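Unit 5 – Reading a product offer: hand-held gripper kits

These notes go with the session on buying data collection equipment. Bring your marked-up copy of the Greken offer. We are using laundry as the test task throughout, so keep clothes on a bed in mind when you read the claims about grip, reach and camera view.

Views from a hand-held gripper, with a second hand-held device in the second and third pictures:
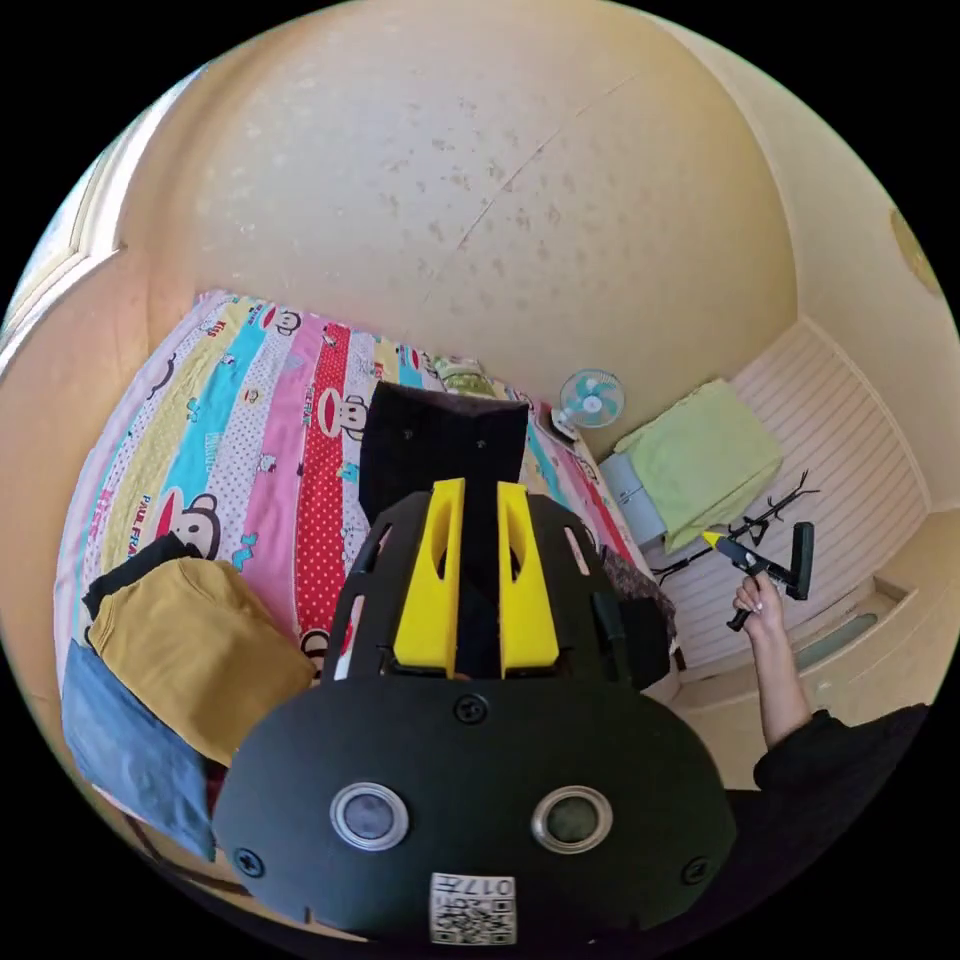
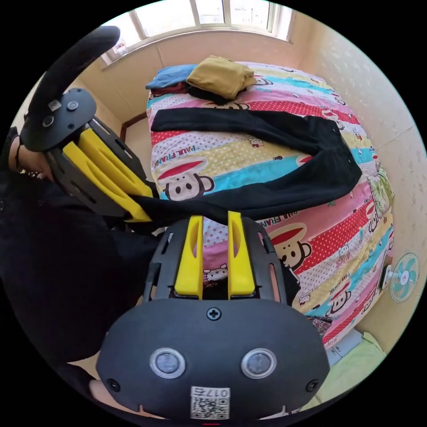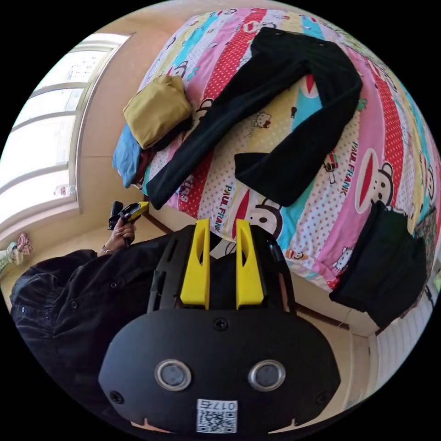
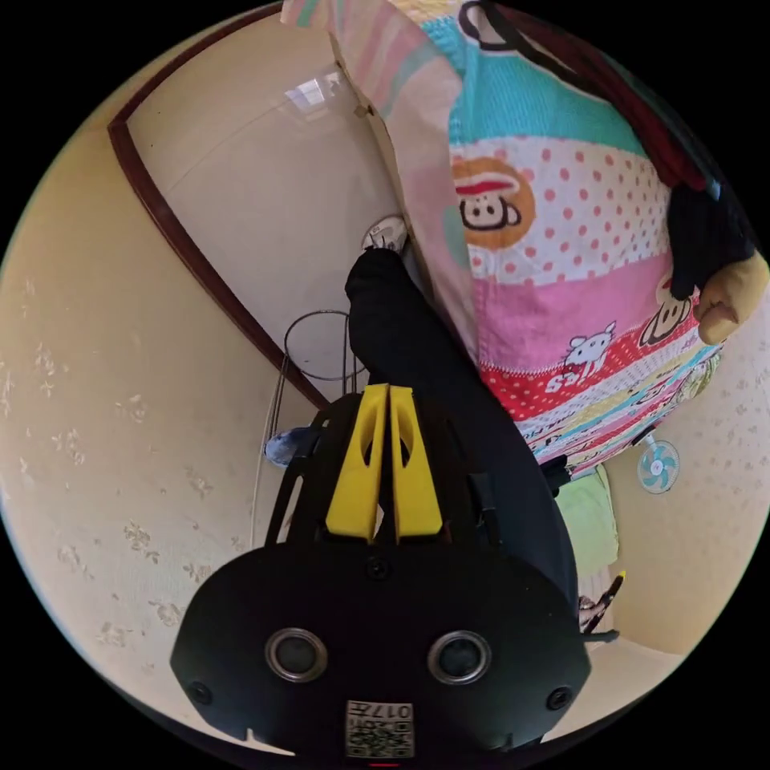
## 5.1 What is being sold

The Greken offer has two parts, and they are priced separately.

1. **The kit.** A pair of hand-held grippers, chargers, spare fingers and a carrying case.
2. **The service.** Greken's own operators record the task in homes and deliver the sessions, checked and sorted.

A customer can buy either part alone. Most of the confusion in last year's papers came from mixing them up. If a claim in the brochure concerns the quality of the recordings, ask which part it belongs to. Someone who buys only the kit gets no checking at all unless they do it themselves.

## 5.2 The three offers

| | Greken | Hunum | Cerico |
|---|---|---|---|
| Kit for sale | yes | yes | no |
| Recording service | yes | no | yes |
| Spare fingers included | yes | no | does not apply |
| Minimum order (service) | 38 hours | does not apply | 11 hours |
| Training for operators | half a day, on site | video only | does not apply |

Cerico's lower minimum makes it the easy choice for a pilot. It also charges more per hour, and the price only drops on long contracts. Work out where the two lines cross before you say which is cheaper. The price sheets are in the course folder.

Hunum's kit costs 618 euros a pair, without spares. Fingers wear at the tips, and thin fabric shows it first. Put at least one replacement set into your cost sheet for Hunum or the comparison is not fair.

## 5.3 Why soft goods are a hard test

A box keeps its shape when you pick it up. A pair of pants does not. The operator has to pinch one layer and leave the one under it, and often has to hold one edge still with the second gripper while the first one moves. That puts demands on the kit which do not show up in a demo with cups and blocks:

- finger tips that close evenly along their length
- a trigger that can be held half closed for a long time without tiring the hand
- low weight, as both arms are held out over the work
- a camera view wide enough to keep most of the garment in sight

Ask the seller for sessions with dark clothing. Black on black folds are hard to tell apart in a recording, and sellers like to show light towels.

## 5.4 Notes from the guest talk

Rasmus Ozoliņš ran trials of all three offers for Olszewski, a laundry equipment firm. His main points:

- Operators got faster over the first two days and then leveled off. He threw out the first day's sessions from every seller.
- The pair has to stay a pair. When left and right units from different kits were mixed, the timing between them had to be set again.
- Real bedrooms were slower to work in than the test room – less space to stand, and the operator has to walk to the other side of the bed. He still preferred them, and would pay more for them.
- Over 11 percent of the sessions in one delivery were sent back. The contract had no line on who pays for that. The next one did.

He did not name the seller in the last point and asked us not to guess in the written work.

## 5.5 Terms to look for in the contract

**Acceptance.** Who decides that a session is good, and how many days do they have?

**Rework.** Are rejected sessions replaced free, credited, or lost?

**Homes.** Has the person living there agreed in writing to the recording, and can they withdraw later?

**Repair.** How long is a unit away, and is a loan unit sent out?

**Ownership.** Does the seller keep a copy and may it sell the same sessions to others? Cerico's standard terms say yes. Greken's say no, with an exception in the annex that you should read closely.

## 5.6 For the next session

Write one page recommending one of the three offers to a firm that wants 38 hours of clothes folding in homes by the end of July. Include a cost sheet with spares and rework. State which clauses you would ask to change. Hand it in through the course folder by 5 p.m. on the day before we meet.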